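Le relevé de Dirnach

Nouvelle

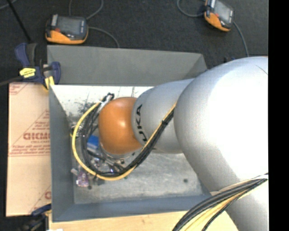

Bras KUKA au-dessus d'un bac gris.

Le car s'arrêtait à Dirnach devant l'ancienne coopérative. Je suis descendue la seule. Le chauffeur a sorti mon sac de la soute, il m'a dit que le dernier passage dans l'autre sens était à dix-sept heures, et il est reparti vers Altorlow avec les vitres pleines de buée.

C'était en mars. La neige tenait encore du côté nord des murs, grise et percée comme du vieux pain. J'avais dans mon sac le carnet de mon père, une lampe, deux sandwichs et la clé de la maison, que le notaire m'avait remise dans une enveloppe à bulles.

Mon père avait été releveur de compteurs pendant toute sa vie active. Il passait dans les villages de la vallée, il entrait dans les caves, il notait des chiffres. À la retraite, il avait continué. Il ne relevait plus que le sien, chaque matin, avant le café. Le carnet que j'avais emporté était le dernier. La compagnie des eaux voulait l'index exact pour clôturer l'abonnement, et la dame au téléphone m'avait dit que n'importe qui pouvait le lire, qu'il suffisait d'une photo. J'avais répondu que je monterais.

La maison est la quatrième après le lavoir. La serrure a résisté, puis elle a cédé d'un coup et j'ai failli tomber dans l'entrée. Ça sentait le froid et le savon. Ma mère utilisait ce savon, et il avait continué d'en acheter après elle, toujours le même, par paquets de huit, dans un magasin qui fermait tous les hivers.

J'ai posé mon sac sur la table. Il restait un bol dans l'évier. Je l'ai lavé à l'eau glacée et je l'ai mis à sécher à l'envers sur le torchon, comme il faisait.

La cave est sous la cuisine. On y descend par une trappe et une échelle de meunier dont le troisième barreau manque depuis mon enfance. Mon pied s'en est souvenu avant moi. En bas, j'ai allumé la lampe. Il y avait les bocaux, la luge, la radio Zedex qu'il n'avait jamais voulu jeter parce qu'elle captait encore une station, mal, le soir. Le compteur était au fond, derrière une planche qu'on faisait coulisser.

L'index disait 902.

J'ai ouvert le carnet à la dernière page écrite. Il avait noté 698.

Je suis restée un moment accroupie avec la lampe. J'ai pensé à une fuite, bien sûr. J'ai mis la main sur le tuyau, puis l'oreille, comme il m'avait montré quand j'avais sept ou huit ans. On entend une fuite avant de la voir, disait-il, il faut retenir sa respiration. Je l'ai retenue. Je n'ai rien entendu. La petite roue rouge du compteur ne bougeait pas.

J'ai remonté les pages. Les chiffres avançaient d'abord normalement, à son rythme d'homme seul, presque rien d'un jour à l'autre. Puis, à partir de l'automne, ils n'avançaient plus du tout. 698, 698, 698, des semaines entières, d'une écriture de plus en plus grande. La date d'abord, puis plus de date. Sur la dernière page il n'y avait que le nombre, au milieu, souligné.

Il n'arrivait plus à descendre. Il s'asseyait à la table, il ouvrait le carnet, et il recopiait.

Je lui avais téléphoné tous les dimanches de cet automne-là. Il me parlait du temps, du prix du bois, du chien des voisins. Je lui demandais s'il se débrouillait avec l'échelle et il disait que oui, qu'il était descendu le matin même. Je lui demandais le chiffre, c'était un vieux jeu entre nous. Il me le donnait. Je ne l'écrivais pas. Je n'ai jamais remarqué que c'était le même.

J'ai mangé un sandwich debout devant la fenêtre. De là on voit la route, le toit du lavoir et le début de la forêt de Jang. Une femme est passée avec une brouette. Elle a levé la tête, elle a vu la lumière, elle s'est arrêtée, puis elle a fait un signe de la main et j'ai fait le même. Elle a repris sa brouette.

L'après-midi, j'ai trié ce qui pouvait l'être. Les vêtements dans des sacs, les papiers dans un carton. Dans le tiroir du buffet, j'ai trouvé les autres carnets, attachés par années avec de la ficelle de cuisine. Le plus ancien commençait à 99. J'ai cherché le jour de ma naissance. Il y avait l'index, comme les autres jours, et à côté, au crayon, un mot : neige.

Vers seize heures, j'ai coupé l'eau au robinet général. J'ai purgé les tuyaux, j'ai laissé ouverts les robinets de la cuisine et de la salle de bains à cause du gel. Ça a gargouillé longtemps dans les murs. Puis je suis redescendue à la cave, en sautant le troisième barreau, et j'ai relu le compteur. Il n'avait pas changé, ou d'un cheveu.

J'ai fait la photo pour la compagnie. Le flash blanchissait le verre, j'ai dû recommencer de biais.

Ensuite j'ai pris le crayon dans la rainure du carnet. J'ai tourné la page du nombre souligné et j'ai écrit, en haut de la suivante, la date, puis 902. J'ai hésité. Dehors il ne neigeait pas, il tombait une petite pluie. J'ai écrit pluie.

J'ai fermé la trappe, les volets, la porte. La clé tournait mieux dans ce sens-là. Le car avait du retard et j'ai attendu devant la coopérative, le carton sur les genoux, avec la ficelle qui dépassait.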